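19 October 2019

Meter read before breakfast: 3324. The June reading was 1763, so the boiler has had a quiet summer. Pressure had dropped again overnight, and I topped it up through the filling loop and closed both valves by hand.

Bled the radiators in the usual order, ground floor first. The back bedroom gave a long run of air and then black water, so the inhibitor is probably spent. I have ordered a litre of the Skuvano stuff, which is compatible with aluminium according to the tin. The Flastar one is cheaper but the data sheet says nothing about aluminium at all.

The thermostatic valve on the landing was stuck shut. Removed the head, found the pin seized, worked it up and down with pliers and a drop of silicone oil until it sprang back freely. Refitted at setting 3. The radiator warmed from the top in 9 minutes, which is acceptable for the end of the run. The lockshield needs another quarter turn but I left it, having already upset the balance downstairs once this year.

Afternoon spent on the loft hatch. The old foam strip had gone to powder. Cut new strip to length, mitred the corners, and fitted a second catch so that the hatch pulls down evenly on its seal. Draught at the hinge side is much reduced, though still detectable with a joss stick. 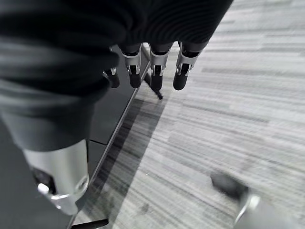 Clothing

Black ribbed knit is the best thing I own for the loft. The sleeves stay down over the wrist and keep the glass wool out. Washed separately at 30, dried flat.

To do: lag the pipe behind the cold tank, and find the receipt for the pump.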